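Laundry Sorting Corner – Gallery

The page collects notes and pictures from the garment care room at Pakzad, where uniform and sports clothing is sorted, washed and folded. It is meant for people setting up a similar station at home or in a small club. Captions are kept short. Where a picture would add nothing, there is only a note.

Room and layout

The room has one door, one window and a floor drain. Washing is done along the back wall and sorting at the front, with a walkway between them. Clean and dirty items do not share a surface at any point. Sorting happens in the morning and folding in the late afternoon, when the dryers are off and the room is quieter.

Machines

Two front loaders, both Tosatska, are in daily use. The spin speed is set to 1000 for cotton and 500 for anything with a glossy finish. Higher speeds on smooth polyester leave hard creases that a cool iron does not fully remove. The drum is filled to two thirds at most.

Detergent

Flutorell liquid, unscented, measured with the cap. Powder was dropped in August after it left pale marks along dark seams. No softener is used on sportswear – it coats the fibers and the cloth stops moving moisture away from the skin.

Shelving

The open shelves are by Plernov, 86 centimeters wide, with the lowest shelf left clear for baskets. Each shelf carries one type of garment. Labels are on the shelf edge and face the walkway. Twelve folded shirts make one stack; taller stacks lean and have to be folded again.

Baskets

Shallow baskets are preferred for sorting. A deep hamper holds more, but the lower layers stay hidden until the end and single socks collect at the bottom. Perforated walls let air through while items wait for the next load. Baskets are wiped on Sunday with a damp cloth and left upside down until dry.

Red items
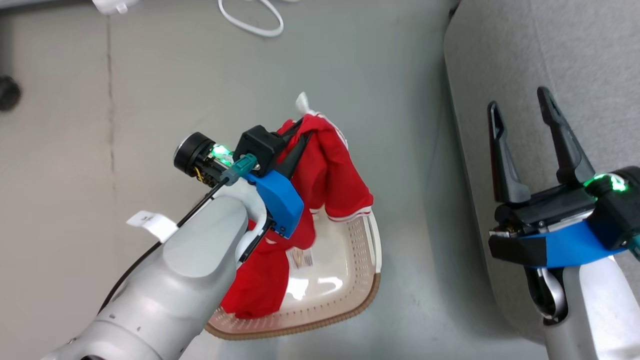 Red garment with white trim, handled at the sorting station.

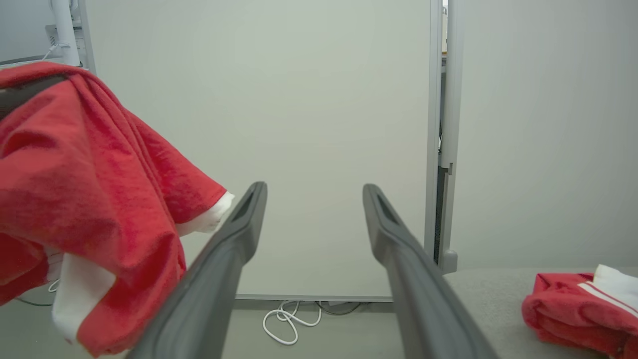
Red with white trim is the hardest combination in the room. The dye can move into the white areas during the first few washes, and once it has set there it is difficult to lift. These garments are washed cold, inside out, and alone or with other reds. They are taken out as soon as the cycle ends and are never left in a heap in the drum. The care label is read before the first wash. On the red piece in the basket, a small white tag sticks up from the top of the cloth, and a tag in that position is easy to find without unfolding the whole garment. Narrow white stripes along an edge, as on the same piece, are checked under the window before drying, and any pink tint means a second cold wash straight away. Heat comes last, on the low setting.

Folding

Shirts are laid face down and smoothed from the collar outward. Sleeves go in first, then the sides, then the hem is brought up to the shoulders in two folds. Track tops are zipped before folding – an open zipper catches on knitted cloth in the same stack. Glossy fabric slides, so those pieces are rolled and stored on edge in a separate box.

Storage

Finished stacks go to the shelves the same day. Red and white pieces stay on the top shelf, away from the window, and are moved only when a full set is collected.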